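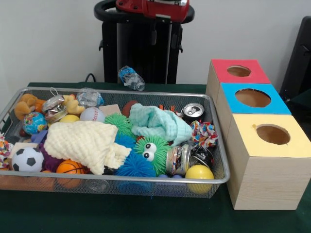
A wire-mesh tray of toys and balls, next to three boxes with round holes.

Give me the episode, keep the trailer

I watched the first season of Skirkus in one weekend, with the curtains closed and the telephone in the kitchen. I knew only the title and that a colleague liked it. When the ferry captain opened the second logbook, I stood up from my sofa. It was a very good moment in my life as a viewer, and I am a little ashamed to say that it is in my top ten of moments in general.

The second season I watched in another manner. I followed the official pages, I read the interviews, and I saw every promo the channel put out. By the first episode I had already seen the fire at Semport, the return of the sister, and the captain in handcuffs. So during 80 minutes I was waiting for things I knew. The fire came in the last scene. It was well filmed, I suppose, but I had seen it so many times that I was looking at the extras in the background.

My opinion is simple and I will try to defend it: the extended promo does harm to the series it wants to sell, and the channels should stop making it, or at least make it much shorter.

I understand the argument of the other side. A series disappears from the screen in winter for many weeks, the public forgets, there are 70 other things to watch. Somebody in an office must make us come back. A short promo of thirty seconds does this job. It shows the faces and plays the music, and then it gives the date. I have no quarrel with it. The extended promo is a different animal, because to fill two or three minutes it must use real scenes, and the scenes which look good in a promo are nearly always the scenes which the writers kept for the end.

Fabrice Bouvier, who edited promos for the production house Clinier before he left for documentary work, explained this in a talk I attended in March. He said that the editor receives the finished episodes and a list of "strong images", and that he is judged by how many of them he puts in. He does not meet the writers. In his case he asked once to leave out a death, and the answer was that the death was the reason for the promo. The audience in the room laughed. I did not find it so funny, as I was one of the people who had lost that death.

There is also the false promo, which I dislike even more. You know it: a character says "I never loved you", and then comes the face of the husband, very pale. In the episode she says it to her brother, about a dog. Poulain did this before nearly every episode of its last season, with sentences cut from one place and faces from another. People on the forums built whole theories on these pieces and became angry when the true story was smaller. I think that the true story was quite fine. The final episodes of Poulain are calm and sad and well acted, and they received bad marks because they were compared with a series that existed only in the promos.

Some readers will tell me: then don't watch them. I try. But the promo is played directly after the credits, before my hand has found the remote control, and the next morning a still picture from it is at the top of each page I open. My sister sends me the link with 2 exclamation marks and the words "the captain!!". To avoid a promo today is a kind of work, and I come home tired from my other work.

I do not ask for silence. When I was a child, the television magazine gave two lines for each episode, and often one of the lines was wrong. "The inspector receives a visit." We talked about this visit the whole evening before it started, my father was sure it was the ex-wife, and it was a man who repaired boilers. We were not disappointed. We had a nice evening before the episode and another nice one during it.

The third season of Skirkus starts soon and the extended promo is already online, 2 minutes and something. I have not opened it. My colleague has, and since then he looks at me at the coffee machine in a way that I don't like. I have asked him to say nothing until the end of the season, and he has agreed, but he did say that I should pay attention to the lighthouse.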